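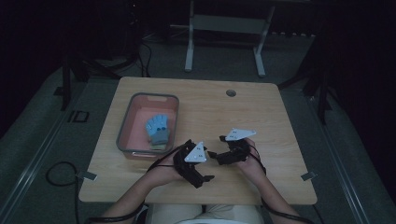
Section 4. Setting Up and Leveling Your Table

The Mondix table ships with its feet screwed all the way in, and the carton claims it is "level out of the box." Treat that as a statement about the factory floor. We have yet to see a kitchen or spare room where it held true. Check the height first: sit down in the chair you plan to use, with your lap under the edge of the top and your forearms coming up over it, as they do at the light wooden table in the picture. If your shoulders rise, the chair is too low or the feet are out too far.

You will need the hex key from bag 4, a spirit level, and a second person for step 2. The leveling app some buyers recommend is only as good as the phone it runs on, and a phone with a camera bump is a poor straightedge.

1. Put the table where it will stay. Leveling it in the hallway and carrying it in afterward is wasted work.

2. With one person at each end, lift the table and set it down again. Do not drag it. The feet are threaded into soft inserts, and a sideways pull will loosen them.

3. Lay the level along the long side of the top, then across the short side. Write down which corner is low.

4. Turn the foot at the low corner counterclockwise, half a turn at a time. Check again after each half turn.

5. Press down on each corner with your palm. If the table rocks, the foot opposite the one you adjusted is usually to blame.

6. Tighten the lock nuts. Finger-tight is not enough, whatever the quick-start card says.

CAUTION: Never back a foot out past the red line on the thread. The rated load of 54 kg applies only below that line.

Note on felt pads. The pads in the bag compress unevenly during the first weeks. Kauko Väisänen, who wrote the first version of this guide, left them off altogether. If you have hardwood floors, fit them anyway and expect to repeat steps 3 to 6.

Note on finish. The sales sheet describes the oil finish as "carefree." It needs a new coat when water stops beading on it. Use a plain hardwax oil. The Jarow care kit (part 389) contains the same kind of oil in a smaller can, with a cloth you probably own already.

If the top still wobbles

Check the center bolt under the top before blaming the floor. On frames with a serial number starting 211, the washer was sometimes packed in the wrong bag. Without it the bolt feels tight and holds very little.

Do not shim the feet with folded cardboard. It works for an afternoon.

For a replacement washer, write to Siiri Tikkanen at the parts desk and include the serial number from the label on the frame.

Continue to Section 5, Fitting the Drawer.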